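Sidewalk Route Reviewer (simulation), Stundwood office
Full time, 4 openings, start in April
Reference: delivery automation, Kestunach street model

Work material: simulated street views from the Kestunach model, sidewalk level.

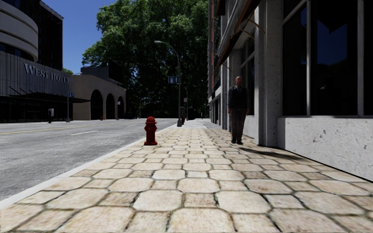
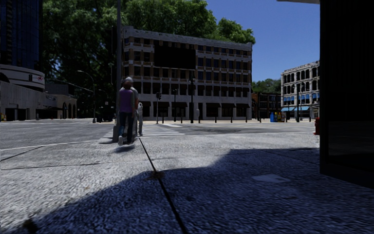
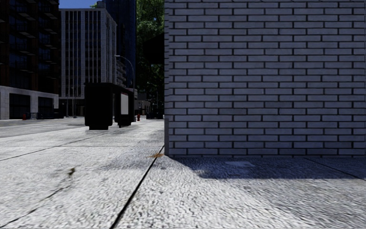
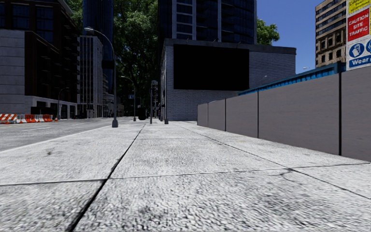

Posted by Haruna Shibata, Route Operations, Stundwood
15 Mar 2020

Stundwood runs sidewalk delivery robots. Until last year a dispatcher walked every new route on foot and wrote it up by hand. New routes are now run in simulation first, and the planning software proposes a path and a speed for each block. A reviewer checks the proposal before a robot is sent out. These positions are for reviewers.

What changes for current staff

Dispatchers move from route walking to review. Pay grade and contract type stay the same. Foot surveys are kept for routes the reviewer rejects twice. Two of the four openings are reserved for internal applicants until the closing date. Evening standby is dropped, as the batch runs finish overnight without supervision.

Duties

- Review about 95 route segments per shift in the Petrenko viewer.
- Mark fixed objects the planner must keep clear of: hydrants, lamp bases, signal poles, street boxes, shelters.
- Mark curb edges, expansion joints and changes of surface. Shadow borders are tagged separately. The planner has confused them with curbs and slowed down for no reason.
- Check the passing distance set for pedestrians, both standing alone and in groups near a crossing.
- Flag segments beside construction hoarding. The planner does not read site signs – a reviewer enters the restriction by hand.
- Record the reason for each override in one sentence. Overrides without a reason are returned.

Requirements

- Two years in dispatch, surveying, traffic work or a similar field. Programming is not required.
- Able to work at a screen for most of the shift, with a 5 minute break in every hour.
- Clear written English.
- Normal or corrected color vision.

Training

Training lasts three weeks. It covers the viewer, the tag list and a set of 200 practice segments with known answers. Anselmo Leite leads the first two weeks. Shaimaa Belkadi covers override rules and incident reports in the third. Trainees are paid at the full rate from the first day.

Monitoring and review of work

The viewer logs time per segment. The log is used to size the batches and is not part of individual appraisal. This was agreed with the staff representative, Hatsue Ichikawa, and is written into the contract. Accuracy is checked on a sample, and the reviewer sees the results before the supervisor does.

How to apply

Send a résumé and a short note on one work process you have seen automated, what it did well and what people still had to do. Internal applicants need only the note – send it to Haruna Shibata. External applications go to Noémie Bodin, Personnel.

Related openings
Depot Technician, Charging and Wheels
Map Data Clerk, Kestunach
Remote Assistance Operator, Nights
Gendach Warehouse: Loading Shift Lead

This site uses cookies to remember your search settings. Accept | Settings

Stundwood Personnel | Contact | Copyright 2020 | Back to top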